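The Recall Threshold Is Set in the Wrong Place

2020-01-18

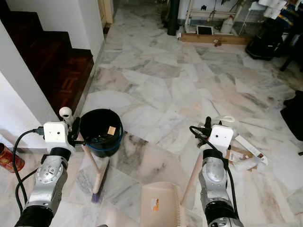 The recall petition against Councillor Stolturov has failed, and most of the comment since has been about whether he deserved to survive it. I have no view on that which would interest anyone outside the Third Ward. My concern is with the procedure. The petition was decided at a point in the process where voters have no standing and where the rules were written for a different purpose, and the result will be treated as a verdict on a man when it was a verdict on a form.

The charter of the city of Testside allows any elected member to be recalled after the first year of a term. The organisers file a notice of intent, wait for the clerk to approve the wording, and then have 70 days in which to collect 2,000 valid signatures from registered voters in the ward. If they reach that number, a recall question goes on a special ballot. If they do not, no further petition may be filed against the same member in the same term.

The organisers handed in 3,403 signatures. Roughly 2,000 of them were struck out. The petition was declared insufficient, the bar on a second attempt came into force, and Mr Stolturov will serve until his term ends.

A rejection rate of that size can mean two things. It can mean that the organisers were careless or dishonest, in which case the rule worked. Or it can mean that the rule rejects a large number of people who were entitled to sign and did sign. The clerk's report allows us to tell these apart to a fair degree, and it is a pity that so few of the people now quoting the total have read as far as the tables.

The report sorts rejected signatures by cause. The smallest group consists of signatures from people not registered anywhere in the county. Next come duplicates, which are common in any petition run from folding tables outside supermarkets, where people forget that they signed a fortnight earlier. Then come signers who are registered in Testside but in another ward. All of these should be struck out, and I have seen no serious argument to the contrary.

The two largest groups are of a different kind. One is headed "address does not match record". The other is headed "signature does not match record". Together they account for more than half of all rejections, and every person in them was found on the ward register by name and date of birth.

Take the address group first. The charter requires the address on the petition to be "as shown in the register". The clerk's office reads this strictly. A signer who wrote "Apt 4" where the register says "Unit 4" was struck out. So was a signer who left out the flat number altogether, though only one voter of that name was registered in the building. The office is within its rights to read the text in this way. It does not read the same text in this way on polling day, when a voter who gives a street name and number is handed a ballot paper.

The signature group is harder to judge from outside, since the sheets are not open to public inspection. What we do know is how the comparison was made. The city contracted the work to Zamitz, a document services firm, whose staff compared each petition signature with a single stored sample. For many voters that sample was taken on an electronic pad at the licensing office, with a plastic stylus, some years ago. The petition signatures were made with a ballpoint on a clipboard. Anyone who has signed for a parcel knows what the pad does to a signature. The contract, which is a public document, sets no standard for what counts as a match and provides for no second reader. It also pays by the sheet.

I do not suggest that Zamitz did anything improper. It was asked to carry out a task without a definition and it did so at the agreed price. The fault lies with the people who wrote the specification, and behind them with a charter which treats a petition as though it were an election.

The two are different instruments. An election decides something, so a false vote does harm that cannot easily be undone. A petition decides only whether a question will be put. If some of the signatures are bad, the cost is a special ballot that perhaps should not have been held, at which every voter in the ward may then say no. If good signatures are thrown out, the cost is that the question is never asked at all. A sensible rule would accept a little more risk of the first error in order to avoid the second. The Testside rule does the opposite, and adds the bar on a second attempt.

Rebecca Cocco, who spoke for the clerk's office at the January hearing, made the best case for the present system that I have heard. Her argument was that a recall is a serious interruption to an elected term, that members should not have to spend their time in office fighting off petitions, and that a high bar is what the drafters of the charter intended. I accept the first two points entirely. The third is where I part company with her. If the drafters wanted a high bar, the place to set it was in the number. They could have written a larger figure, or a share of the votes cast at the last election, and everyone would have known what was required. What they have instead is a modest figure on paper and a much larger one in practice, with the gap between them filled by office procedure that an organiser cannot see in advance.

There is a second cost, which falls on the office itself. When the decision turns on how a clerk reads "Apt", the clerk becomes a party to the dispute whether she wishes to or not. The organisers have already accused the office of favouring the member. I have found nothing to support this. The same strict reading was used on the library bond petition, which the council majority favoured, and which came close to failing for the same reasons. But an office should not have to rely on the public knowing that.

Guerra, across the county line, rewrote its petition rules after a similar quarrel and the changes are worth copying. A signature there is counted if the signer can be identified as a registered voter in the district "by any reasonable reading of the entry". Signature mismatches are referred to a second reader, who is not told what the first one decided. Where the two disagree, the entry stands. Signers whose entries are struck out are sent a postcard and given ten days to reply. The postcard is the part that costs money – printing, postage and a temporary clerk to open the replies – and it is the part I would fight hardest to keep, as it is the only step at which the person whose signature is in question is asked about it.

The objection usually raised is that looser checking invites fraud. It might, if looser checking were all that was done. Guerra keeps the criminal penalty for signing another person's name, and the postcard is itself a check, in that someone who never signed will be told that somebody did so for them. Testside's system has no equivalent. A forged entry that is struck out here is simply struck out, and goes into the same column as the voter with an unsteady hand.

I would also repeal the bar on a second petition, or limit it to cases where the question has been put and lost. As things stand, a member may be protected for the rest of a term by the poor handwriting of his opponents.

The charter review panel takes written submissions until the end of May. Its published agenda covers parking districts, the pay of the city auditor and the naming of parks. Petition rules are not on it, but the panel may add an item on the request of any two members, and it should. The bond petition will be back in some form next year, and it will be checked under the same contract unless the council acts before the renewal date.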